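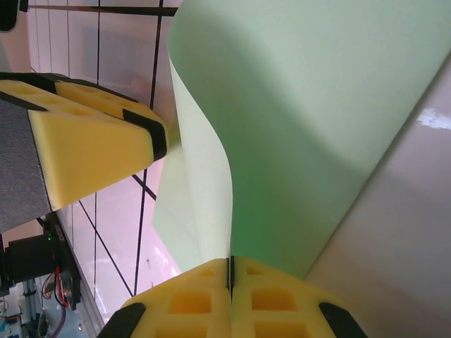 Ein Blatt Papier sei für einen Greifer ungefähr das, was eine Steuererklärung für den Menschen ist, heißt es bei Wandum: flach, rutschig und voller Falten, die gestern noch nicht da waren. Man habe es trotzdem versucht.

Die Methode heißt Kendirora und verzichtet auf das, worauf Robotiker sonst stolz sind, nämlich ein Modell des Objekts. Dünnes, biegsames Material rechnet sich schlecht. Also schaut die Maschine beim Zupacken zu, wie sich der Bogen wölbt, und korrigiert aus der Wölbung. Die gelben Schaumstofffinger geben nach, was dem Verfahren Fehler verzeiht, die Stahl bestraft hätte.

Seit April liefen 591 Versuche, 50 Vorführungen von Hand genügten als Lehrstoff. Am Vergleichsstand in Vitimbridge zerknüllte das alte Verfahren jeden zweiten Bogen, Kendirora jeden zwölften. Umblättern kann es noch nicht. Vier Anläufe an einem Telefonbuch endeten im Altpapier, das Telefonbuch inklusive.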